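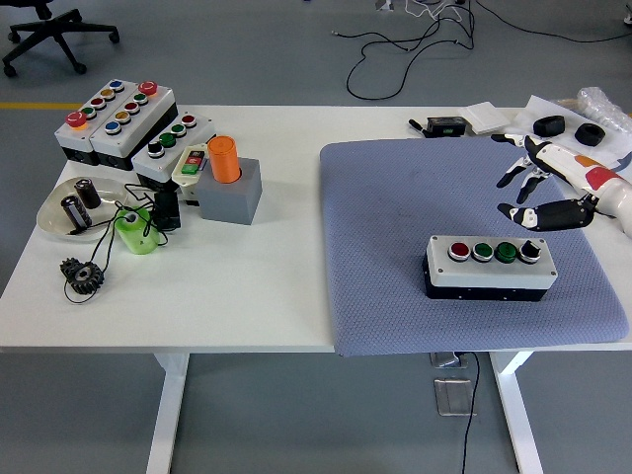
Push-button control boxes on a white worktable.

Drunari Surplus Listings, README

540 used-parts listings, copied by hand from Brekora and Coltasum, two resale sites for shop and factory leftovers. Each row has the title, asking price, condition grade, and the seller's own description. Compiled by Efthymia Mavromatis. Last changed 05/08/2026.

Why it exists

Both sites say their condition grades help buyers. I doubted it and wanted rows to check against. I still doubt it. "Like new" shows up on listings whose own text mentions a cracked lid. Of 100 listings I read twice, a month apart, I changed my mind on 18.

We use cookies to improve your experience. Accept | Manage settings

Fields

title: as typed, misspellings kept
price: asking price in US dollars. Please don't call it market value. I have no idea what anything sold for.
grade: whatever the seller picked
regrade: my opinion from the text alone, blank where I had none
buttons: number claimed by the seller, control boxes only
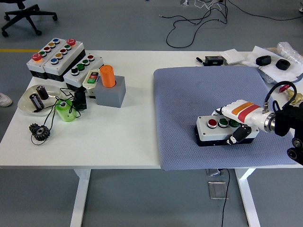
The buttons field is the weakest one here, and I nearly dropped it. Sellers don't agree on what a button is. Take the two long enclosures at the back of the table, each with a red mushroom-head button and then green, red, yellow, and blue: one seller would write "5 button," another "4 button with stop," and a search for either misses the other. I left the claims alone. Anyone averaging this column should explain what they think they're averaging.

Known problems

31 rows have no grade. Steiner, the script that removes duplicates, matches on title only, so a reworded repost gets through. Nearly all the rows were collected in December, and I wouldn't trust them for any other month.

Corrections are welcome if they come with the listing text.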